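Open day at Kultberg

The invitation said doors at two, and at two on Thursday the doors were shut. Kultberg has the ground floor of what used to be a carpet warehouse, and by ten past there were 28 of us in the car park, pretending to read the sign.

Once inside we were given lanyards and a biscuit. The first stop was a talk on the history of the firm, which is short, and was not treated as such. I learned that Kultberg and Stenico were once the same company, and that they aren't any more, and that I shouldn't ask.

The second stop was a shelf-stacking machine from Bozsik, resting behind a rope. It can move 500 cartons a shift. It moved none for us – a part was on order.

So to the kitchen bench, the thing most of us had come for. Thắng Cù runs it, and he had the sense to talk very little. The arm works over a white table laid with crockery, toy food and a toaster oven, and its job is to tidy, fetch and put things where they're told to go. My own kitchen has been waiting years for such a person. A small boy at the front wanted to know if the ketchup was real. It's plush, and he took the news badly.

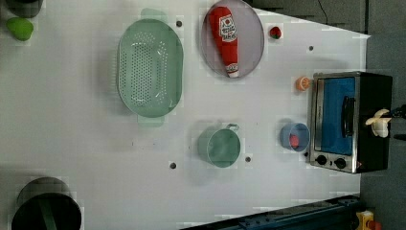

I asked how much practice an arm needs before it can be trusted with an oven door. Thắng said they had done 1,000 runs on this table and would like a good many more. The man beside me, who was from Rallitz and had been taking notes all afternoon, wrote that down and underlined it.

Tea was served at four, by people. The next open day is in January, and the number 8 bus stops outside.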